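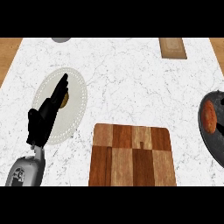
Ticket 114 - left hand stalls over the plate in the kitchen sim

Last updated: January, 4:40 pm

Okay, so I'm three coffees into this one and writing it down before I lose the thread! We're comparing the new black multi-finger hand with our old two-jaw gripper on the bun job (Waqas calls it a cookie, the asset list says bun, moving on). The hand gets over the plate with its fingers pressed together and then just sits there until the controller times out.

First thing I tried was a slower approach. No change. Then Shazia swapped the Sinaga controller for the Plaltbridge one, same start pose, and it got a bit further before stalling - so the controller matters, but it isn't the whole story.

Next I went through the joint log, all 3,000 steps of it (my eyes!). The open command goes out at step 1,080 and the fingers never answer. Ridwan reckons the finger limits were copied over from the two-jaw config, and I think he's right, there are only 6 values in that file and it looks way too short for this hand.

Still to do: fix the limits file, rerun both controllers, and check the right hand at the frying pan, as it loads the same config. The two-jaw gripper runs fine on the plate, so please don't touch that colour-coded baseline folder.

Nobuhle, can you keep this open?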